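Print this article | E-mail this article

Gusura rewrites its planning software so a robot can tidy a crowded desk

2019-08-02
By the Gusura news desk

Gusura has released a new version of Erby, its motion planning software for robots that have a hand with several fingers. The main change concerns the place where the company says most of its earlier problems came from, the ordinary office desk. In the old version the planner computed a full path for the arm, sent it to the controller and did not look again until the hand arrived. In the new version the path is checked and corrected while the arm is moving.

The work was done in the office of Sondis, a smaller firm which writes the perception part. The two companies have worked together for 14 months. They share one test robot, and the desk used for testing is kept with the things of a normal working day on it: a laptop, a phone, some cables, and a cardboard organizer with slots for small cards.

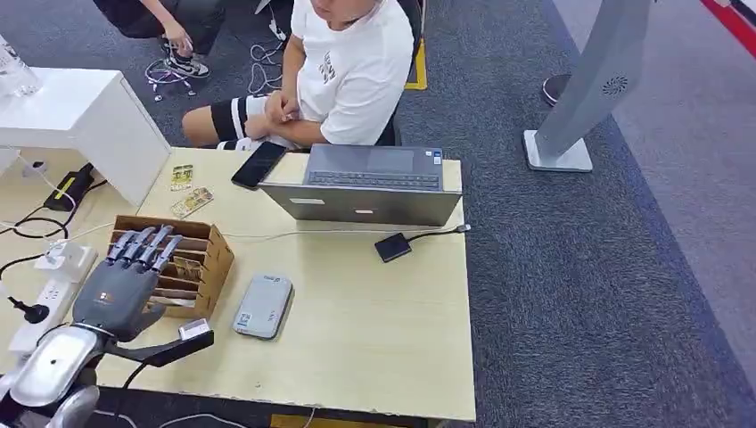 What is new in the planner

Erby now keeps two maps of the desk. The first is slow and exact, and it is made from the camera at the head of the robot before the arm starts. The second is fast and rough, and it contains only the space near the fingers. When the two maps do not agree, the planner trusts the fast one and reduces the speed of the wrist. According to Gusura, this permitted the team to remove 11 special rules which had been written by hand in the old code.

Thin objects are still the most difficult. A white cable on a pale desk gives very few depth points, and the old version often treated it as part of the table. Sondis changed the perception module so that long narrow shapes are first searched in the color picture and only after that placed in the depth map. The planner then puts a low "soft wall" above each cable. The hand may cross this wall from above, but it may not slide through it.

The robot's own body was the other source of errors. When the hand works at the left side of the desk, the forearm covers a large part of the view, and the points behind it disappear from the map. Formerly Erby marked this hidden area as free. Now it is marked as unknown, and the elbow is not allowed to enter it at full speed.
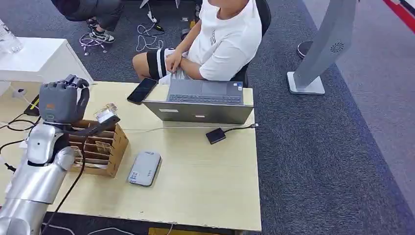 Gusura says the hidden area is remembered for 3 seconds after the last clear view, and then the software asks for a new one. The value can be changed in the settings file, and users with a slower arm are advised to make it longer. People who sit near the desk are handled in a different module, which was not changed in this release.

The grasp selection was also simplified. For flat and light things, such as a card or a small plastic packet, Erby first proposes a push toward a free edge and only then a grasp with the thumb. The company admits that transparent packing remains unreliable, and the release notes list it as an open problem.

A replay tool named Kanaujia comes together with the new version. It shows the camera picture, both maps and the planned path on one time line, so that an engineer can stop at the moment when the planner changed its decision. In June the tool was given to a small group of outside users. Their most frequent request was an export to plain text, and this has been added.

Erby is available to present customers without additional cost. Settings files from the previous version can be loaded, but the values for wrist speed must be entered again.

Print this article | E-mail this article

Reader comments (4)

tformer: Does the soft wall work for black cables too? On our dark table we lose these more often than the white ones.

Marsh_Lab: We were in the June group. The replay tool is worth the update alone. Loading a long log takes almost 2 minutes on my laptop, though, please look at this.

oldservo: Marking hidden space as free was a strange choice to begin with. Glad it is gone.

tformer: Found it in the release notes, dark cables need the higher contrast setting. Will try.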